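About Gamness Workshop

Home
About us
Membership
Open evenings
Find us

Who we are

Gamness Workshop is a shared workshop in Zendotdale for people who build robots and small automated machines in their spare time. We rent the ground floor of a former printing works on Sisodia Street. Members pay monthly and have their own key fob, so the place is open whenever you want to use it.

We started in a garage with 4 members and one 3D printer that jammed most evenings. There are now 68 of us. Some work in engineering during the day. Others are bus drivers, nurses, students and retired people who wanted to make something that moves.

We are not a company and we do not take on paid work. If you have a product you want designed, we can give you a list of local firms.

What we are building

Most members have a project of their own, and these come and go. Recent ones include a plant-watering rail, a chess-playing arm and a machine that sorts buttons by size. The sorter still has trouble with toggles.

The main shared project is called Udusden. It began as a plan to build one arm that could clear a table after a meal, using parts that a person could print or buy without spending more than 400 pounds. We have kept to that limit so far, although the motors take up most of it. The arm itself lives on the long bench by the window and is usually in pieces.

Alongside the arm we make hand-held grippers. A person holds the tool and does the job with it, and the recordings are used to teach the arm the same movement. The fingers are printed or cut from block and then faced with foam, and brass threaded inserts go into the mounts so that the fingers can be taken off and swapped without wearing out the plastic.
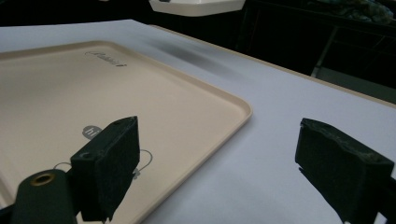

Foam has taken up more of our time than anyone expected. Soft foam grips well on a thin rim but tears at the corners. Firmer foam lasts longer and slides on smooth plastic. At present we use a dark textured foam and replace it when it gets too ragged to hold a cup. Offcuts are kept in the drawer under the vice, and members are welcome to use them.

Trays are the job we practise most. They are shallow, they bend a little when lifted from one corner, and they come in enough shapes to keep the problem interesting. We also use bowls, mugs and folded tea towels. If you have odd trays at home that you no longer need, please bring them in.

All our drawings and parts lists are kept in the shared folder, and members can copy or change them. The wiring notes are behind the rest and we are working on that.

What is in the workshop

There are two rooms. The clean room has the printers, soldering benches and computers. The other has the pillar drill, band saw, sander and a small lathe. You need a short induction before using anything in the second room. Inductions run on the first open evening of the month and take an hour.

Joining

Membership is 20 pounds a month, with no joining fee. You do not need to know anything about electronics. Come to an open evening first, from 7pm, and have a look at what people are doing. The entrance is at the side of the building, next to the bike racks. Ring the lower bell, as the upper one belongs to the flat.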